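Blog > Shop floor > Rules I keep breaking

20 March 2021

So I've been rewriting our house rules for the wrist cameras, and I've reached the stage where I read them out loud in the kitchen to see which ones sound silly. A lot of them sound silly. I'm keeping most of them anyway.

Some background if you're new. I look after two arms at Kelmendi, both with a little camera at the wrist, and every time an arm runs a task we save a picture at each step. Those pictures get used for checking grasps, for working out what happened when a part ends up on the floor, and (since January) for training the picker. For a long time the rules for all this lived in a text file that Hrvoje Zupan started and the rest of us kept adding to in different moods. It had two rule nines. One of them told you to wipe the lens and the other told you never to touch it.

The new version has 16 rules and I'm not going to go through them all, because half are about folder names and you'd leave. But a few of them I have Opinions about!

Rule one is now: look at the picture before you start. I mean open it, full size, on a real screen. The old wording was "confirm camera is active," and everybody confirmed it by seeing that the little status box was green. Green means data is arriving. It says nothing whatsoever about whether the data is any good, and I was as guilty as anyone. I've started whole batches off a green box while holding a sandwich.

Then there's the blank frame rule, which took up most of our last meeting. Ermira Halilović wanted a frame to be rejected automatically if it had too little contrast. Marin Gashi wanted everything kept, forever, on principle. I was somewhere in the middle and mostly wanted lunch. The trouble with a plain contrast check is that our parts trays are pale and our bench mats are pale, and when the gripper is right down over a tray you can get a perfectly decent close-up with hardly any contrast in it. We tried Ermira's cutoff on an old batch of 1,209 frames and it threw out 246, and when we went through the rejects by hand, 100 of them were fine. Usable! You could see the part and both its edges.

So a number by itself won't do it, and the rule we ended up with is a question you have to answer as a human being: can you name one thing in this frame? One. A screw, a tray corner, a finger of the gripper, anything. If you can't, it gets the tag "unreadable" and it goes in the log with the rest.
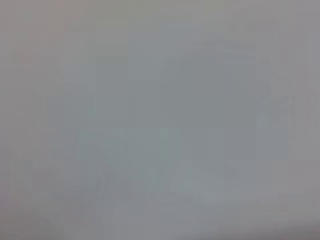 Snežana Leka

My answer for that one is no. I can get as far as a darker gray patch a bit right of the middle and a paler wedge under it, and if I squint there's a hint of blue-green off to the left, and after that I'm making things up. You could talk yourself into almost anything in there. That's the real danger with these, I think. Give three people a gray smudge and a form with a box marked "object" and you will get three objects.

Which brings me to rule five: no guessing from context. If the run sheet says the arm was over bin two at that step, you still don't get to write "bin" against a frame where you can't see a bin. The run sheet goes in the run sheet column. What you can see goes in the other column. I fought against this one when Hrvoje first suggested it, I thought it was fussy and slow, and then I spent an evening with the January labels and found my own initials next to a "bracket" that was, well. Let's say it was a shade of gray I'd had high hopes for.

Rule six is the one Marin won. Nothing gets deleted. Unreadable frames stay in sequence with their tag on, and the training script skips them. I grumbled about disk space but he's right that a gap in the numbering is worse. When you come back later you can't tell if the camera dropped a frame, or the script did, or somebody tidied up. A tagged bad frame at least tells you the thing was saving.

Rule seven is about when to stop. Three unreadable frames in a row and the arm pauses and a person goes over. We argued about three versus five – I wanted five, I lost – and it's three until somebody comes up with a better case. The person who goes over has to write down what they found even when they found nothing. "Checked, no cause found" is allowed. A blank is not.

I should say that none of this comes out of a proper standard. Krum Vukadinović, who did the safety paperwork for both cells, reminded me (twice) that good practice for pictures and rules for people standing near a moving arm are different documents and should stay different documents. So going over to the arm in rule seven means going over after it's stopped and locked out, the way the cell procedure says, and the camera rules just point to that and don't try to repeat it. I had repeated it, slightly wrong. That's been fixed.

Still open: whether the person who runs the batch can also be the one who tags it. I say yes for small batches. Ermira says never. We've also not settled how compressed is too compressed for the saved copies, and the folks over at Wustent apparently have a whole page about that which I've been promised a look at.

Oh, and there's only one rule nine now. Wipe the lens, with the cloth, arm powered off. The cloth is in the drawer.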